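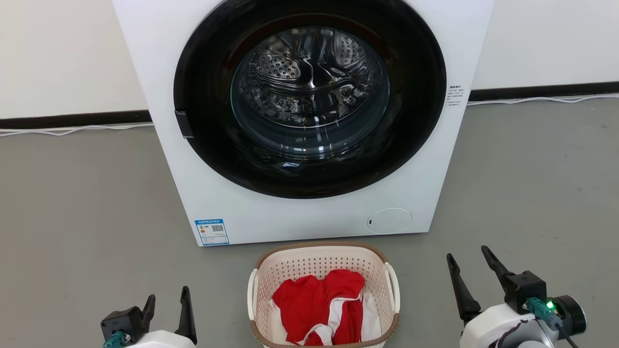
Trateck 395 Front-Loading Washer

Item no. 2377
In stock at the Dresdale warehouse

It is a white box with a round door. We have sold washing machines at Jumileck for long enough to know that most people want exactly this, and that the ones who come in asking for a washer that talks to their phone generally leave with a white box with a round door.

The 395 does laundry. It has a steel drum, a big black-rimmed door you can find in a dim basement, and a plain white front that will go with whatever you already have, including the dryer from your last apartment that you keep meaning to replace.

The door

Big and round, with a tinted window that bulges out a little. You can watch your towels go by if the evening is slow. The black ring shows dust more than the white parts do, and a damp cloth takes care of it. Please don't use the door as a step, a shelf or a place to park a toddler.

The drum

Stainless steel, perforated all the way around, with raised paddles that lift the clothes and drop them again. That lifting and dropping is most of what washing is. Stainless doesn't chip the way the old enamel drums did, so a forgotten handful of coins will make a terrible noise and do very little else. Check pockets anyway. Tissues are worse than coins, as anyone with a black sweater can tell you.

The little round cover at the bottom

Look near the bottom right of the front panel and you'll find a round white cover, flush with the rest, with a small slot on the left edge. Most owners discover it in year three, usually on a day when the water won't go down. Behind it is most likely the drain filter.

Clean it every couple of months:

Turn the machine off and unplug it.
Put an old towel on the floor, then a shallow dish on the towel. You will use both.
Pry the cover open at the slot with a coin or a flat screwdriver. Go easy.
Unscrew the filter slowly and let the water out a little at a time.
Remove the hair ties, the lint, the one earring.
Rinse the filter, screw it back in until it's snug, and close the cover.

If you run a test rinse afterward and there's a puddle, the filter isn't snug. Everyone does it once.

The stickers

There is an energy sticker low on the left side of the front and a small white label to the right of the door. Leave the small label alone. The energy sticker can come off once you've read it, or you can join the large group of customers whose machines still wear theirs ten years on. If you do peel it, warm it first with a hair dryer and start from a corner.

Where to put it

A hard, level floor. Concrete, tile and vinyl are all fine. Carpet is not fine, and neither is a floor that bounces when you walk across it, unless you'd like to hear the spin cycle from the driveway. Leave a gap behind for the hoses and don't shove the cabinet tight against the baseboard. Keep the front clear enough for the door to swing all the way open and for you to kneel there with your dish and towel.

Check it with a level on top, front to back and side to side. A washer that's off by a little will complain a lot.

Delivery and setup

We deliver in the Dresdale area and will carry the machine to a ground floor or basement. Measure your doorways before we come, including the one at the bottom of the stairs that you've stopped noticing. Setup covers the hoses, the drain, leveling and one short rinse. It does not cover moving your holiday decorations out of the way.

The shipping bolts have to come out before the first wash. If we install it, we take them out and hand them to you in a bag. Put the bag somewhere sensible. You'll need it if you move.

Goes with

Howlader drip tray, for upstairs laundry rooms
Howlader braided fill hoses, sold in pairs
Trateck rubber pads, set of four

Returns

Unused machines can come back within 13 days. Once it has washed something, it's yours, though repairs under warranty go through our service desk as usual. Have the item number and your receipt handy when you call.

Orders placed now will be delivered in January.

Page updated December 17, 2025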